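팔찌 보관

팔찌 보관은 착용하지 않는 팔찌와 그 밖의 작은 장신구를 변형, 오염, 분실 없이 두기 위한 정리 작업과 그에 쓰이는 용기를 통틀어 이르는 말이다. 가정에서는 뚜껑 달린 금속 통, 유리병, 칸막이 상자, 천 주머니가 주로 쓰인다. 보관법은 재질에 따라 갈리며, 끈을 엮어 만든 팔찌는 금속 팔찌와 다른 기준을 적용한다.

목차
1 개요
2 끈 팔찌의 구조
3 용기
4 분류 작업
5 끈과 리본의 정리
6 침구 위 작업
7 같이 보기

개요

장신구 보관은 크게 걸이식, 평면식, 용기식으로 나뉜다. 걸이식은 막대나 고리에 거는 방식으로 꺼내기 쉽지만 먼지가 앉고, 탄성이 있는 끈은 자체 무게로 늘어날 수 있다. 평면식은 얕은 서랍이나 쟁반에 겹치지 않게 펴 두는 방식이다. 용기식은 통이나 병에 넣고 뚜껑을 닫는 방식으로, 차지하는 면적이 가장 작은 대신 내용물끼리 엉키기 쉽다. 개수가 적은 가정에서는 용기식과 평면식을 섞어 쓰는 경우가 많다.

정리 실무서 가운데 에쿠아 나티(Ekua Nartey)의 《작은 물건의 자리》는 용기식을 기본으로 삼고, 용기 하나에 한 가지 재질만 담는 것을 원칙으로 든다. 같은 책은 이를 '단일 재질 원칙'이라 부른다.

끈 팔찌의 구조

끈 팔찌는 면사, 왁스 코드, 가죽끈, 합성섬유 등을 땋거나 엮어 고리 모양으로 만든 것이다. 몸체 전체를 같은 조직으로 엮은 것과, 일부 구간에 굵은 끈을 덧감아 돋을무늬를 낸 것이 있다. 덧감은 구간은 나머지 부분보다 뻣뻣하므로, 접어서 보관하면 두 구간의 경계에 꺾임이 생긴다. 따라서 매듭이나 잠금부를 느슨하게 하고 둥근 고리 형태 그대로 눕히는 것이 표준적인 방법이다.

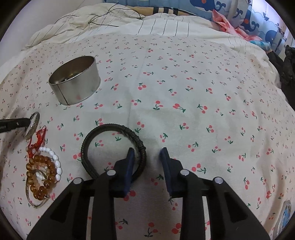 고리를 유지한 채 여러 개를 쌓을 때에는 지름이 큰 것을 아래에 둔다. 조직이 성긴 팔찌는 금속 장식이 달린 것과 겹치지 않는다. 장식의 모서리가 올에 걸리면 잡아당기는 과정에서 올이 빠지며, 이렇게 빠진 올은 잘라 내지 말고 가는 코바늘로 안쪽에 밀어 넣는다.

땀이나 화장품이 묻은 끈 팔찌는 보관 전에 마른 천으로 닦고 그늘에서 말린다. 진한 색으로 염색한 면사는 물기가 남은 상태에서 밝은 색 천에 닿으면 이염될 수 있다. 가죽끈은 물에 담그지 않는다.

용기

금속 통
높이가 낮고 입구가 넓은 원통형이 쓰기 편하다. 입구 지름이 팔찌의 바깥지름보다 커야 고리를 접지 않고 넣을 수 있다. 빛을 막아 색바램을 줄이지만 뚜껑을 닫으면 내용물이 보이지 않으므로 겉면에 표지를 붙인다. 안쪽에 녹이 슨 통은 섬유에 얼룩을 남기므로 쓰지 않는다. 식품용 통을 재사용할 때에는 기름기와 냄새를 먼저 없앤다.

유리병
내용물을 바로 확인할 수 있어 구슬, 단추, 여분의 고리처럼 낱개로 흩어지는 부속에 알맞다. 금속 뚜껑이 달린 작은 병은 밀폐성이 좋지만, 덜 마른 물건을 넣으면 습기가 안에 갇힌다. 떨어뜨리면 깨지므로 어린이가 쓰는 방에서는 손이 닿지 않는 선반에 둔다. 병은 입구가 좁아 끈 팔찌 보관용으로는 잘 쓰이지 않는다.

칸막이 상자
귀걸이와 반지처럼 짝이나 크기를 구분해야 하는 물건에 쓴다. 사티(Satti)의 얕은 상자는 칸이 7개이며, 칸막이를 빼면 넓은 평면식 쟁반으로 쓸 수 있다. 칸의 안치수가 작아 팔찌를 넣을 때에는 칸막이를 한두 개 빼야 한다.

천 주머니
통기성이 있어 가죽끈과 천연섬유에 알맞다. 눌림을 막지 못하므로 무거운 물건 아래에 두지 않는다. 여행용으로도 쓰인다.

분류 작업

분류는 모든 용기를 비우고 시작한다. 일반적인 순서는 다음과 같다.

1. 작업면을 정하고 빈 용기를 가장자리에 늘어놓는다.
2. 내용물을 한 번에 한 용기씩 꺼내어 편다.
3. 끈, 금속, 유리와 구슬로 나눈다.
4. 끊어졌거나 잠금부가 빠진 것은 수선용으로 따로 둔다.
5. 닦고 말린 뒤 용기에 넣는다.
6. 뚜껑을 닫고 표지를 붙인다.

드라르코프(Drarkov) 생활정리 강좌의 교재는 한 번의 작업량을 50점 이하로 잡는다. 이보다 많으면 재질별로 날을 나누어 진행한다. 같은 교재에서 수선용으로 분류한 물건의 처리 기한은 31일이며, 기한이 지나도 고치지 않은 것은 부속만 떼어 보관하고 나머지는 버린다.

끈과 리본의 정리

여분의 끈과 리본은 완성된 팔찌와 함께 두면 쉽게 엉킨다. 엉킨 뭉치는 한쪽 끝을 당기지 말고 평평한 곳에 놓아 전체를 넓게 벌린 다음, 바깥쪽 고리부터 차례로 푼다. 굵기와 색이 다른 끈이 섞여 있으면 가장 굵은 것을 먼저 빼낸다. 매듭이 단단할 때에는 굵은 바늘의 뭉툭한 쪽을 매듭 가운데에 넣어 조금씩 벌린다. 다 푼 끈은 두꺼운 종이나 실패에 감고 끝을 홈에 끼운다. 폭이 있는 리본은 접지 않고 말아서 보관해야 주름이 적다.

침구 위 작업

책상이 좁은 방에서는 침대를 작업면으로 삼는 일이 흔하다. 천이 충격을 흡수하여 유리병을 떨어뜨려도 깨질 위험이 적고, 구슬이 멀리 굴러가지 않는다. 반면 매트리스가 눌리면 용기가 기울고, 열린 통이 넘어지면 작은 부속이 주름 사이로 들어간다. 잔무늬가 있는 시트에서는 무늬와 비슷한 색의 구슬이나 끈을 놓치기 쉬우므로 단색 천이나 쟁반을 한 겹 깔아 쓰기도 한다. 이불은 머리맡으로 밀어 두고, 옷가지는 한쪽으로 모아 작업 구역과 분리한다. 전선이 지나가는 자리에는 열린 용기를 두지 않는다.

작업이 끝나면 시트를 바로 털지 않는다. 손바닥으로 한 방향으로 쓸어 남은 부속을 모은 뒤에 턴다. 용기는 뚜껑이 잠겼는지 확인하고 옮긴다.

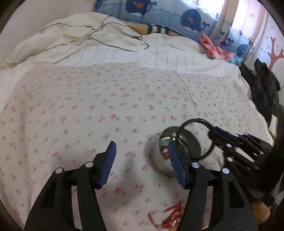
같이 보기

가리츠(Garitz)식 서랍 정리
매듭 공예
에레르(Erer) 끈목
장신구 수선
침실 수납

이 문서의 마지막 편집: 2020년 1월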